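Arkadari Robotics Club
Cloth Handling Cell: Pre-Run Inspection, with Comments
Inspected by: Delphine Obi
Date: February 28, 2023
Project: Sidus (two-arm shirt folding, student entry)

Key: OK, FIX, or WATCH. "It was fine last time" is not one of the choices. I have checked the key.

SECTION 1. THE CELL

1.1 Emergency stop within reach of the operator's chair. OK.
Within reach of my arm, anyway. Shorter members should move the chair before the run and not during it.

1.2 Emergency stop tested on both arms. OK.
Pressed it, both arms stopped, somebody in the back groaned because they had been in the middle of a demo. Demos are welcome after Section 4.

1.3 Floor clear inside the tape. FIX.
One backpack. It has been relocated to the lost and found, where it can think about what it did.

1.4 Cables strapped and out of the sweep of the elbow joints. OK.

1.5 Speed limit set to 30 percent for first run of the day. FIX.
Was set to 100. Changed it, saved it, and put a note on the keyboard. The last note on the keyboard was used as a coaster.

SECTION 2. GRIPPERS AND CLOTH
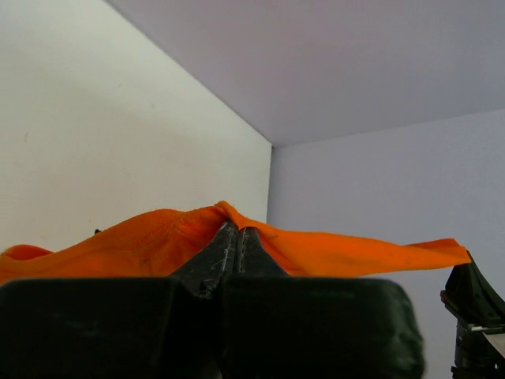
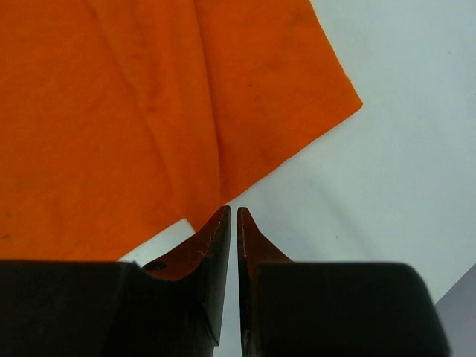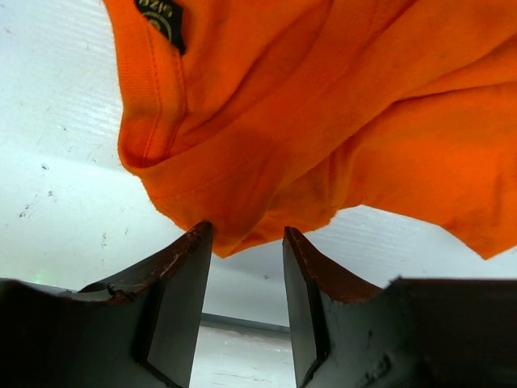
2.1 Fingertips free of burrs and sharp edges. FIX. The rule in the Zutar team handbook is that anything touching fabric gets a fingernail test: run a nail along the edge with the power off, and if it catches, so will the shirt. In the last of the three pictures the left finger has a nick near the bend, and the strip along the edge is chipped in places. File the nick down and put a new strip on the list. Please do not fix it with tape. We have a drawer of things that were fixed with tape.

2.2 Finger screws snug, witness marks lined up. OK.
I redid two marks in silver pen, the old ones having been rubbed away by the people checking them.

2.3 Grip force set for cloth. WATCH.
The setting is correct in the file. Whether the file gets loaded depends on who starts the program. Read the number off the screen, out loud if that helps.

2.4 Test garment in usable condition. WATCH.
The orange shirt has smudges and a fraying edge. It can stay in practice. For judged runs we need one that doesn't give the arms loose threads to grab.

2.5 Wrist camera lenses wiped. OK.
With the lens cloth. Your sleeve is not a lens cloth, and neither is the test garment.

SECTION 3. SOFTWARE AND LOGS

3.1 Correct program loaded. OK.
There are still files named final, final2 and final_real. Benavides branch is the one we run. The others go in June when the season ends, or sooner if I am left alone with the computer.

3.2 Arm-to-arm distance limit active. OK.
This is the one that keeps the arms from shaking hands at speed. If the program complains about it, the program is right.

3.3 Cycle counter under 500 since last grease. WATCH.
It reads exactly 500. I would like to believe this is a coincidence and that the counter goes higher than that. Grease before the next session either way.

3.4 Disk space for recordings. FIX.
Full. Move the old practice runs to the shared drive, then delete them here, in that order.

SECTION 4. PEOPLE

4.1 Safety glasses on everyone inside the room. OK.
On the face. I had to add that line in the fall.

4.2 Hair tied, lanyards off, hoodie strings tucked. FIX.
Two lanyards. Both belonged to people who helped write this checklist.

4.3 One operator, one spotter, both named on the whiteboard. OK.
The spotter watches the arms. The spotter's phone can watch itself.

4.4 Hands stay out while the arms are powered, including to straighten the shirt. WATCH.
The shirt will look wrong and you will want to help it. Stop the arms first.

RESULT: Hold. No powered runs until 2.1 and 3.4 are closed and initialed. The rest of the FIX items were handled on the spot. Bring the sheet to me when it's done, with real initials this time.

D. Obi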